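August 2, 2018

Primary season, day whatever. My feet have resigned and are asking for a recount.
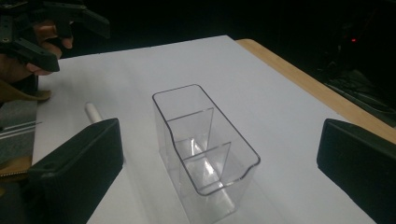
Simin Rashti called before breakfast to say the Holtbridge fair had moved our table again. In May we were by the main gate, where people at least had to walk around us. Now we're between the kettle corn and the other party, who have a bigger canopy and a dog. I have asked twice whether we can get a dog.

I set out the voter registration forms, the yard signs and the Kowalchuk flyers, all 675 of them, with the polling hours printed wrong. Simin fixed them by hand with a marker until her thumb gave out, then I took over and fixed them less neatly. A man took one, read it front to back, and told me he'd moved to Zendau and was only here for the corn.

We signed up 12 new voters. One of them spent twenty minutes on the county water bond before asking which party we were, and then he signed anyway, so I'm counting it as a win for somebody. The dog, I'm told, did better.

Simin keeps bringing up the last county race – 2,746 to 2,690 – as if I might have forgotten. I knocked on half of Dano that fall. I remember every porch, and one goose in particular.

Tomorrow is phone calls. I have the list, a bag of throat lozenges and a script that starts with "Hi, is this a good time?" It never has been yet. Must remember to return the folding chairs to Simin's brother-in-law, who has started to mention them.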